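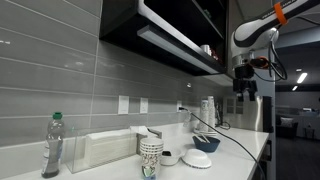
Notes on Re-letting a Furnished Flat

October 31, 2018

Readers of this blog will be aware that I have let out a small furnished flat in Podbridge for several years. The most recent tenancy came to an end at the beginning of the month, and a new one has now been agreed. I set out below the matters which required attention between the two, in the hope that they may be of use to other owners of a single property who manage it without an agent.

The inventory

The inventory in use until this October had been drawn up when the flat was first let and amended by hand on each change of tenant. It had become difficult to read and, in several places, wrong. It has been replaced by a typed schedule of 69 entries, arranged by room, with a column for condition at the start of the tenancy and a second column for condition at the end. Both parties initial each page. I would advise against words such as "good" or "fair" where a short statement of fact can be given instead. "Scratch on left door, length of a finger" leaves little room for argument two years later.

Kitchens deserve particular care in this respect. Worktops, tiling, grout and sealant should each have a separate line, as they wear at different rates and are put right by different trades. In my previous inventory all four appeared under the single word "kitchen", and I was in no position to make any claim in respect of them.

Fair wear

An owner is entitled to the return of the property in the condition in which it was let, allowing for fair wear. The outgoing tenant had lived in the flat for 32 months. Faded curtains and a flattened hall carpet are to be expected after such a period and no deduction was sought for either. A deduction was agreed for one broken blind. The tenant proposed the figure, I accepted it, and the balance of the deposit was returned within 12 days.

Meter readings and keys

Readings were taken on the morning of departure with the tenant present, and both of us signed the sheet. Three sets of keys had been issued and two were returned. The third was found the following week in a coat pocket and came back by post. I had by that time ordered a replacement cylinder for the front door from Lundgren, and decided to have it fitted regardless.

Furniture

The sofa had reached the end of its life and was taken away by the council's bulky waste service. A two-seater was obtained second-hand for £200, including delivery. Prospective buyers of second-hand furniture for letting are reminded to look for the fire safety label before paying. Two otherwise suitable sofas were declined on this ground.

Finding a tenant

The flat was advertised for nine days. Enquiries were numerous, though a good many came from persons who had not read the advertisement and wished to know whether it was furnished. The new tenant, Dayana Ayala, viewed the property twice and asked sensible questions on both occasions, chiefly concerning heating costs and the bicycle store. Her references were received promptly.

She has asked whether shelves may be put up in the bedroom. I have agreed in writing, on condition that the holes are filled on departure, and a copy of the letter has been attached to the inventory.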